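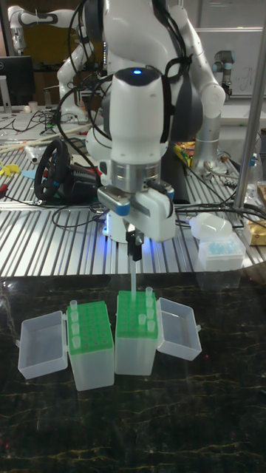 Four little tubes in each green rack, lids open, on the black marble.

Blog > Bits and Boxes > March

I've been meaning to write about tube boxes for ages, and my friend Emília Hájek has finally nagged me into it. She reckons anybody who keeps small things ends up with the same trouble I have – everything lives in a drawer until the day you want it, and then it doesn't.

I love these frosted boxes with the hinged lids. The bright green racks lift my mood no end (silly, I know, but colour matters when you're squinting at tiny holes!), and you can tell how full a box is with one glance. My habit is to fill one side first and work across, so the gaps are all together. Chia-jung Chiu fills hers from the middle out and we have agreed not to discuss it any more.

The dark tabletop with the thin gold veins is lovely to look at, and clear tubes do show up nicely on it, though it shows every speck of dust as well, so I wipe it down before I start.

Pipette tips get a box of their own, the light blue ones. I once tried keeping them in with the tubes and spent a whole evening sorting them out again, with the tea going cold beside me.

Next month I'll have a go at labels. Mine keep peeling, so if you've found a pen or a sticker that lasts, please leave me a note.

Print this post | E-mail this post

Contact | Copyright Aparecida Xavier | Back to top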